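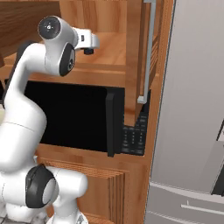
Re: [sim-practice] Draft rules for kitchen scenes, door section

4 min read | 3 comments | Share

Quick reply before the Monday call, sorry for the fragments. Went through the whole door section last night with the Umali kitchen open next to it, the one with the arm reaching up into the top cabinet over the microwave. Good test for the draft. Two doors open at the same time, which the draft doesn't cover at all.

On the earlier message:

> Rule 4 as written: every door in the scene starts fully closed
> or fully open. No in-between states at reset. We had too many
> runs at Dolden where a door was a few degrees off and the
> success check passed before the arm moved.
>
> Rule 5: a run counts only if the gripper is clear of the
> furniture at the end.
>
> Rule 6: links may touch furniture but the log has to say so.
>
> Please send objections by the end of April, otherwise these go
> in as they are.

Objection to 4. The problem at Dolden was the check, not the door. Microwave door slightly ajar is a normal thing in a kitchen and I want it in the test set. What I'd write instead:

4a. Record the start angle of every hinged part, touched or not.
4b. Success is measured as change from the start angle. Never the end angle alone.
4c. If a door the task doesn't mention moves more than 3 degrees, flag the run. Don't throw it out, flag it.

4c matters most for me. In that kitchen the arm passes right in front of the left part of the microwave on its way up, and the upper cabinet door hangs open next to the space it's reaching for. Plenty of chances to bump something with the elbow and still get a "success" on the shelf task. Our Rostent logs had 70 runs marked clean and when I replayed them 2 had shoved the wrong door. Small number but we published the set as clean so, not great.

Rule 5 fine. Add how long it has to stay clear. We use 30 frames, don't care if somebody wants another number as long as its written down.

Rule 6 I'd go further. "The log has to say so" is too soft. Which link, which part, first and last frame of contact. Zoner already writes all that out by default, you just have to not turn it off. People turn it off becuase the files get big. Compress them.

Things missing from the draft completely:

- Camera views. If the arm hides part of the thing being tested from the only recorded view, you need a second one. From the view I was using you can't see the left edge of the microwave at all. Reviewers can't check what they can't see.

- Handles. The long vertical one on the cabinet door and the horizontal one on the freezer drawer are very different grasps, and right now both just get logged as "handle". Orientation should be a field.

- Base placement. Say where the base sits relative to the cabinets, with units. Somebody sent us a scene in centimeters last time and the robot was out in the yard.

- Naming. "Door 1" and "door 2" is useless once a scene has a fridge, a freezer drawer, an upper cabinet, a lower cabinet and a microwave. Name by the thing.

And can we please say somewhere near the top that these rules are for simulated runs only. Got a question off-list from a person wanting to use rule 6 on a real arm. No. Contact with furniture on real hardware is a separate document and it's going to be a lot stricter.

Will put 4a to 4c in the shared draft tonight unless someone yells. The rest can wait for the call, I have to drop off at half past anyway.

--
You get this because you are subscribed to the sim-practice list.
Contact list owner | Archive | Back to top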